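Too many market reports, too few phone calls

Every May, when budgets are being set, the same kind of report lands in my inbox. It covers the market for industrial adhesives, or coatings, or cleaning solvents, and it gives a growth rate for the next several years to one decimal place. I have worked in purchasing for adhesives and sealants for 22 years, and I no longer think a small manufacturer should pay for these reports.

My objection is mostly about how they get used. A forecast that covers every adhesive sold on every continent puts wood glue, carton glue and structural epoxy into one total. A packaging plant in Broditdale buys two of those, and buys them under conditions the total can't show. If the global figure goes up, the plant manager assumes prices will follow and signs a longer contract. Sometimes that works out. I have also seen a company locked into hot melt at a price its neighbour beat within 6 months.

The neighbour in that case was Makris, a carton maker I bought for at the time. We had no report. Our supplier, Nemum, had added a second resin line and needed to fill it, and we knew this from talking to the people who drove the drums over. We asked for a lower price on an order of 1,000 drums and got it. The published forecast that year said supply would be tight.

People who sell the reports will answer that I am comparing a map of the country with a street directory, and that both have their place. I accept some of that. A bank lending to a resin producer needs the large picture, and so does a company deciding whether to build a plant. Most subscribers are doing neither. They are buying glue.

There is also the matter of where the numbers come from. Adelmo Ferri, who ran sales at Sivo before he retired, told me he used to fill in survey forms for analysts during his lunch break. He gave them last year's volume plus whatever growth he had promised head office. Other sales managers presumably did much the same. Those answers were added up, smoothed and sold back to the industry as research, and then head office quoted the research when it set his targets.

I don't say the analysts are careless. They work with what companies will tell them, and chemical companies have always been guarded about volumes and margins. But a decimal place suggests a precision that isn't there, and buyers who would never accept a viscosity reading from an uncalibrated cup will accept this without a question.

What I would like to see is modest. Reports should print the range beside the single figure, and they should print their own forecast from five years earlier so readers can compare it with what happened. A small buyer should put the subscription money toward visits to suppliers and a decent set of in-house bond tests. The results of those apply to the buyer's own line and can be checked the same afternoon.
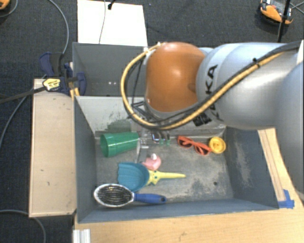
More opinion

Paint recycling levies are landing on the wrong end of the chain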